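Home | Diary | Older entries | Recipes | Write to me

October 11, 2025

I slept badly, because today we had to send the final text for the Drarnia biscuit box and I was still changing words in my head at three o'clock. Drarnia is the animated film with the fox and the lighthouse, and Brendalon is the biscuit company which pays for our evenings since July. In the shops it will be one box with both names on it, and inside ten small cards with the characters.

The morning meeting began at 9. Idalina Pacheco had printed the box in real size and folded it herself, so we could turn it in our hands. I like very much when she does this. On the screen everything looks correct, and then you hold the thing and see that the fox has his nose exactly in the place where people must tear the cardboard. She moved him a little to the left. Cristóvão Amaral, from the film side, had to approve the new position, and he wrote back with a single word, "fine", which for him is almost a love letter.

The problem of the day was the sentence on the front. I had written "Share the light". Brendalon wanted "Share the bite". The film people said that nobody bites in the film and they do not want biting near the fox. I tried to explain that a biscuit is for biting. Kalliopi Papadopoulos, who has more patience than me, asked both sides to say the sentence aloud as if they were a child of seven asking for it in the supermarket. After this we went back to "Share the light". I was pleased and I tried not to show it.

At lunch I walked alone to the river and ate my soup from the flask. It was windy and I had forgotten my scarf. I thought about my first job, writing the small texts on coupons, where I was corrected every day for my articles, "a" and "the". I still check them twice. I believe it made me slow, but the slow people find the mistakes on the back of the box.

I was home before six and felt already better. I washed my face, changed my clothes and did not open the computer for one hour. 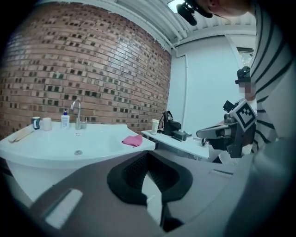
The washbasin and the brick wall.

In the evening Horácio Godinho telephoned about the cinema part. There will be 700 boxes for the first showings, given at the door together with the ticket, and he wants a short text for the people who hand them out. He had written one himself. It was very long and it had the word "magical" in every line. I promised to cut it and send it tomorrow before 10. I think they need only two sentences, the name of the film and where to find the card. Maybe also "enjoy the film", to be polite.

He told me also that the radio spot is recorded, but the actor says Brendalon with the weight on the last part, like a French word. In the office we all say it with the weight on the first. Now I have repeated it so many times in the kitchen that both ways sound wrong to me. He will ask the client which one they prefer. I would leave it as it is, the man has a beautiful voice.

I forgot to write that the competition rules came back from the lawyer with nine corrections. Eight were commas. The last one was serious: we had promised a visit to the studio and did not say who pays for the train. I wrote to Cristóvão to ask, and he has not answered yet. If the answer is that the families must pay, I will argue.

My sister sent a message that her little boy already wants the box with the owl. I had to tell her there is no owl, only the fox, the girl and the old captain. She says he will accept the captain.

Tomorrow: Horácio's text, the train question, buy stamps, call the dentist.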